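为什么硅胶又软又不怕烫？

材料小百科　第19篇　　2019-05-16
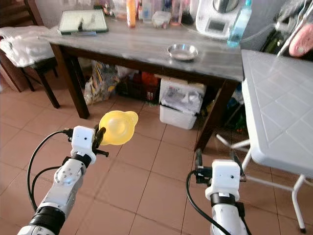
厨房里有不少东西是用硅胶做的：烤蛋糕的模子、盖碗的盖子、刮面糊的刮刀、隔热的垫子。婴儿的奶嘴多半也是硅胶，游泳时戴的软泳帽也有很多是硅胶。它摸起来滑滑的，捏一下会变形，松开手又恢复原来的样子。

很多人把硅胶当成塑料，也有人以为它是橡胶。它和这两样都有点像，可是来历不一样。这一篇就讲硅胶是从哪里来的，为什么有弹性，为什么放进烤箱也不会化掉。

从沙子说起

海边的沙子，还有河滩上的沙子，里面大多含有一种叫石英的矿物。石英由两种元素组成，一种是硅，一种是氧。地壳里最多的元素是氧，第二多的就是硅，所以沙子、石头和泥土里到处都有硅。

工厂一般不用海滩上的沙子，因为里面混着贝壳碎片和盐。他们用的是比较纯净的石英石。石英石和木炭、煤一类含碳的东西一起放进很大的电炉里加热，温度要升到一千多度，甚至接近两千度。碳把石英里的氧夺走，剩下来的就是硅。这时的硅是一种灰色的、发亮的硬块，有点像金属，敲一下会碎。

硬块还不能做奶嘴。工人把它磨成细粉，让它和一种含碳、氢、氯的气体反应，得到一种液体。这种液体遇到水又会发生变化，里面的硅和氧重新连在一起，一个硅、一个氧、一个硅、一个氧，排成一串。这一步之后，硅胶的样子就差不多有了。

一条很长的链子

想象你和全班同学手拉手站成一排。单数的同学当硅，双数的同学当氧，一直排下去。硅胶里的链子就是这样排的，只是长得多，一条链子上可以有几千个硅和几千个氧。

每个硅除了拉住左右两个氧，还伸出另外两只“手”，上面各挂着一个小小的碳氢团，化学家叫它“甲基”。甲基不喜欢水，所以水滴落在硅胶上不会渗进去，会缩成一颗一颗的小水珠。面糊烤熟以后容易从硅胶模子上揭下来，也和甲基有关系。

链子很软，可以弯，可以转。如果只有一条条散开的链子，硅胶就会像蜂蜜一样流动。这种会流动的东西叫硅油，有些护发产品里就有。要让它变成有形状的固体，还得在链子和链子之间搭上“小桥”，这叫交联。

小桥搭得少，做出来的硅胶很软，像果冻。小桥搭得多，做出来的就硬一些，像鞋底。工厂可以通过改变小桥的多少来决定硅胶有多软。

为什么会弹回来

没有人去拉它的时候，硅胶里的链子是弯弯曲曲缠在一起的，像一碗面条。你用力一拉，链子就被拉直一些。可是小桥把它们连着，谁也跑不掉。你一松手，链子又缩回弯曲的样子，整块硅胶就弹回来了。

天然橡胶有弹性也是这个道理，不过橡胶的链子是用碳连起来的。橡胶来自橡胶树的树汁，硅胶来自石头。

橡皮筋在抽屉里放几年会变黏或者变脆，一拉就断。这是因为空气里的氧气和阳光慢慢破坏了碳链。硅和氧之间拉得更牢，阳光不容易把它们拆开，所以硅胶制品可以用很久。

不怕烫，也不怕冷

水在0度结冰，在100度沸腾。装过开水的硅胶碗不会变形，从冰箱冷冻室里拿出来的硅胶冰格也还是软的，可以直接把冰块顶出来。

常见的厨房硅胶能受得住两百度左右的温度，家里烤蛋糕一般用不到这么高。有些塑料盒在80度的水里就会变软，硅胶没有这个问题。冷的时候，零下50度的硅胶通常还能弯曲，普通橡胶到了这个温度会变得很硬。

这和硅氧链有关。要把硅和氧拆开，需要很大的能量，烤箱里的热还不够。到了很冷的地方，硅氧链又特别灵活，别的链子已经冻得动不了，它还能转动。

不过硅胶也不能直接放在火上。明火的温度太高，硅胶会被烧坏，留下白色的粉末。那些粉末主要是二氧化硅，也就是硅和氧，和沙子里的成分是一样的。

硅胶制品怎么成形

做硅胶模子或者盖子，要先有一副金属模具。模具分成两半，合在一起，中间留出空隙，空隙的形状就是产品的形状。

一种办法是把像面团一样的硅胶料切成小块，放进模具里，用机器压紧，同时加热。几分钟以后，链子之间的小桥搭好了，打开模具，产品就能取出来。这叫模压。

另一种办法用的是比较稀的硅胶料，像浓稠的酸奶。机器把它打进热的模具里，很快就能固化。奶嘴这种形状细、壁又薄的东西，常常用这个办法来做。

刚取出来的产品边上会有一圈薄薄的毛边，是从模具缝里挤出来的，要撕掉或者剪掉。有的产品还要放进烘箱里再烤几个小时，把里面剩下的小分子赶出来，这样用的时候气味就小。

硅胶的颜色是加进去的

什么都不加的硅胶是半透明的，有一点发白，像磨砂玻璃。加入少量颜料，会变成半透明的彩色，光还能透过去。颜料加得多，就变成不透明的了。

颜料要在成形以前揉进去，和揉面时加菠菜汁差不多。因为颜色在材料里面，所以把它剪开，里面和外面是一样的颜色。

另一种“硅胶”

饼干袋、鞋盒里常有一个小纸包，上面写着“干燥剂，请勿食用”。里面的小圆珠也叫硅胶，和做刮刀的硅胶却不是同一种东西。

小圆珠的成分是二氧化硅，里面有许多非常小的孔，能把空气里的水汽吸进去。它是硬的，没有弹性。在英语里这两种东西的名字不一样，中文里常常都叫硅胶，容易弄混。请记住，干燥剂不能吃，也不要拆开玩。

在家里可以做的观察

找一件软的硅胶制品和一个普通塑料盖子，先问过大人再用。

在两样东西上各滴几滴水，看水珠的形状有什么不同。再滴一滴食用油，看看油是散开还是缩成一团。

把它们一起放进冷冻室，过一个晚上再拿出来，轻轻弯一弯。哪一个还软，哪一个变硬了？

把硅胶制品放在桌上几天不洗，它的表面会粘上灰尘和细毛。硅胶容易带静电，灰尘喜欢往上贴。用洗洁精和温水洗一洗，晾干就可以了。

和加热有关的实验请不要自己做。

用完以后怎么办

硅胶很难在土里腐烂，丢掉以后会留很多年。它可以回收，但是要送到专门的工厂去，和塑料瓶混在一起是不行的。有些地方还没有这样的回收点，所以买来的硅胶用品最好一直用到坏。

刀和叉子会划破硅胶。切蛋糕的时候，先把蛋糕从模子里取出来再切。硅胶一旦有了小口子，很容易顺着口子继续裂开。

小词典

硅：一种元素，沙子和很多石头里都有。

石英：由硅和氧组成的矿物。

交联：在长链子之间搭上小桥，让材料有固定的形状。

甲基：挂在硅上的小碳氢团，不喜欢水。

模具：用来给材料定形状的工具，多数是金属做的。

下一篇：玻璃是怎么吹出来的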